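The Kinnear Building Forum > General > Kitchen and Common Areas

Thread: Snack box, desk trash, and what counts as "empty"

brollerlow
Posts: 659
6 February 2023

Starting this because the sign on the fourth floor has been rewritten three times now and the handwriting is getting angrier.

The question is simple. If you put a cardboard box on the floor next to where you work and throw your snack wrappers in it, is that (a) a trash can, or (b) recycling that you have ruined? I say (b). I have carried 40 of these down to the dock since New Year's and every single one had something wet in the corner.

Ailsa Dunbar in the management office says the hauler charged us extra twice in January for food in the cardboard. The second one was $162. That is a lot of money for orange peel.

stallano
Posts: 1515

It's a trash can. It has trash in it. I don't know what other test you want to run.

clareris
Posts: 88

Agree with stallano on the philosophy but the practice is gross. A trash can has a bag. A box has whatever leaked out of the bag you didn't use.

My rule at home, which my kids ignore, is that a box can hold dry things for one day. Seaweed wrapper, fine. Used tissue, fine if you must. Anything that jiggles goes in the real trash.

brollerlow

"Anything that jiggles" should be the sign.

pantry_moth
Posts: 212

Can I defend the box? We're at the far end of the fourth floor. The nearest bin is past the elevators, next to the printer that screams. If I walk a wrapper down there every time I eat a snack I've spent more on the trip than I got from the snack. The box is right there. When it's full it goes out.

stallano

When it's full? You people eat one packet of seaweed a day. That box will be full in August.

pantry_moth

It's a social box. Several of us contribute.

clareris

I have so many questions about the social box and I don't want any of them answered.

kinnear_basement
Posts: 305

Dock person here, or at least the person who has the dock key. What I need is short:

Cardboard comes down flat. Flat means tape cut, not stomped on.
If it's stained, tear the stained part off and throw that part out. The clean flaps can still go in.
Plastic film and foil packets go in the trash. The crinkly stuff with the silver inside is not recyclable here, no matter how many arrows are on it.
Tissues, trash. Tissue boxes, pull out the plastic strip and flatten.

I will not be sorting your jelly.

stallano

Wait, tear the stained part off? So now I'm doing surgery on a box.

kinnear_basement

You can also throw the whole thing in the dumpster. I've never stopped anyone.

brollerlow

Please don't throw the whole thing in the dumpster, it fills up by Thursday as it is.

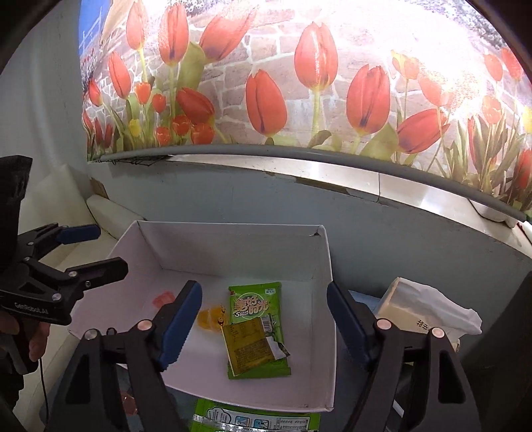 White box, green wrapper, barcode packet, orange jelly situation.

clareris

Oh no, it's on the wall.

stallano

The wrapper is 美好时光, though. That's the snack. Somebody has taste.

pantry_moth

Not confirming or denying anything, but I'd like it noted that the box is nowhere near full. By the rules of the social box it had weeks left.

kinnear_basement

Going through it as if it came to me. Green wrapper, trash. The torn one with the foil showing, trash. Orange blob, trash, and use something other than your fingers. Then you've got a box with a pink-orange stain on one side. Tear off that side and flatten the rest. Two minutes.

There's another green package on the floor by the box, too. That one didn't even make it in.

stallano

That's the overflow area.

clareris

There is a box of tissues RIGHT THERE. You could pick up the blob with a tissue. It's sticking out of the top, it's practically volunteering.

pantry_moth

Then I'd have a tissue with a blob in it, and where does that go? In the box. I've made it worse.

brollerlow

It goes in the TRASH, moth. That's the whole thread.

pantry_moth

Past the elevators.

brollerlow

Past the elevators, yes.

kinnear_basement

I have two spare step cans in the cage by the freight door. Lids work, one pedal sticks. If somebody signs for one it can live at the far end of the fourth floor and I never have to hear about the social box again.

pantry_moth

Does it come with bags?

kinnear_basement

It comes with one bag.

stallano

I still think a box is a trash can. Putting that on the record before you all get used to having a pedal.

clareris

If the can goes up, can we also get the sign redone? The current one says NO FOOD "WASTE" with quotation marks around waste and I've been wondering since January what they're implying.

brollerlow

I'll ask Ailsa about the sign. Moth, come down and get the can, I'll hold the door. And bring the box with you. Flat.

pantry_moth

Define flat.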